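Club de robótica Nerkis - Preguntas frecuentes

Inicio | El club | Temporada | Preguntas frecuentes | Contacto

Última revisión: septiembre

¿De verdad se aprende robótica en un club así?
Algo se aprende. Quien entre pensando que en un curso va a construir un robot que ordene la casa se va a llevar un chasco. Lo normal es pasar meses con una sola tarea, coger botellas y ponerlas de pie, y que a final de curso todavía falle.

¿Cuánto cuesta?
85 euros de inscripción, más el material que cada equipo rompa. La web de la competición habla de "participación gratuita", pero el viaje y las piezas de repuesto los paga alguien.

¿Qué es el reto Stesto?
Una prueba de manipulación de objetos cotidianos. Cada equipo graba sus demostraciones con una pinza de mano, entrena un modelo y lo presenta en la final de Diltgate. Las bases piden 560 demostraciones. No hemos encontrado ningún documento que explique de dónde sale esa cifra.

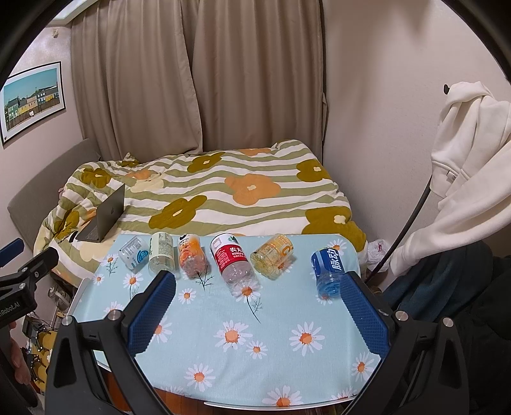 ¿Hay que saber programar para apuntarse?
Con un poco de Python basta para empezar. Los que no han programado nunca suelen encargarse de grabar y revisar demostraciones, un trabajo bastante aburrido que alguien tiene que hacer bien.

El año pasado anunciasteis un 91 % de aciertos. ¿Es cierto?
El número es cierto y dice poco. Se midió con las mismas botellas y la misma mesa del entrenamiento. Al cambiar de mantel bajó bastante, y eso no salió en el cartel.

¿Se puede grabar en casa?
Sí. Las bases lo permiten y casi todos lo hacen. Conviene variar de habitación y de luz, aunque dé pereza.

¿Cuántas horas a la semana?
El folleto dice 2. Contad con más en las semanas previas a la entrega.

¿Sirve el certificado Pilkington para la universidad?
Que sepamos, no da créditos. Preguntad en vuestro centro antes de pagar por él.

¿Puedo darme de baja a mitad de curso?
Cuando quieras, pero la inscripción no se devuelve.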